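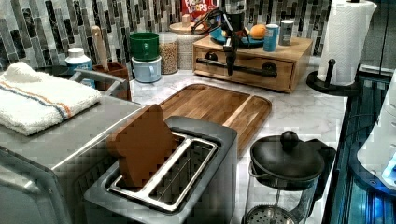 Members of the Trungate automation group visited the Sarthorpe laboratory on 7 August 2020 to learn how its staff teach household tasks to robot arms. The laboratory is run by Zulent and occupies the upper floor of the Ó Néill building. Our host, Dilek Yaman, leads the demonstration program and began in the kitchen bay, where the staff record most of their work. The counter is furnished much as a home counter would be, with a toaster, a French press, a paper towel roll and a cereal box against the tiled wall. The task under way concerned the wooden drawer box at the back, and the black arm reached down from above with its gripper close to the long bar handle.

Ms. Yaman explained that the arm in the kitchen bay is driven by remote control. An operator holds a smaller arm of the same layout, and the larger one copies its movements. Each attempt is stored with the joint positions and the camera views, and a task is normally given 200 attempts before any training is tried. Attempts that go wrong are kept in a separate set and labeled with the point at which they failed.

Our members asked why a drawer should need so many attempts. The answer was that a pull looks simple to a person, who feels the handle and corrects without thinking. The operator does not feel it in the same way and must judge contact largely by eye. New operators tend to close the gripper too early, or to pull at a slant so that the drawer binds. Ms. Yaman asks them to pause before the grasp and to keep that pause the same length each time. She also has them change the starting position of the arm between attempts, a rule that was adopted in April after a trained model proved able to open the drawer from one position only.

Objects set on top of a piece of furniture make the work harder. Here the box carried a plate with an orange on it and two items beside the plate, and an operator who pulls sharply will shift them. The laboratory marks such attempts down even when the drawer opens fully. Several of our members considered this strict – it is certainly stricter than our own practice at Trungate.

The second part of the visit was given to teaching by hand. Pui-shan Cheng showed us a bench arm that can be switched into a free mode and guided by the wrist through a movement. She finds this quicker for short tasks with a fixed path, and a new member of staff can record a usable movement on the first morning. Its weakness is that the teacher's own hands enter the camera views, so those recordings are used for the path alone. Two of our party were invited to try it. Both found the elbow joint heavier than expected, and Ms. Cheng advised moving the wrist slowly and letting the elbow follow.

We closed with a discussion of record keeping. Zulent holds a written sheet for each task, stating the starting layout, the permitted changes and the condition for success. The drawer sheet is now in its 13th version. Ms. Cheng provided a blank copy, which members may request from the group secretary.

A return visit by the Sarthorpe staff has been agreed in principle. Members wishing to present their own recordings on that occasion should submit a short outline, stating the task and the method of teaching used.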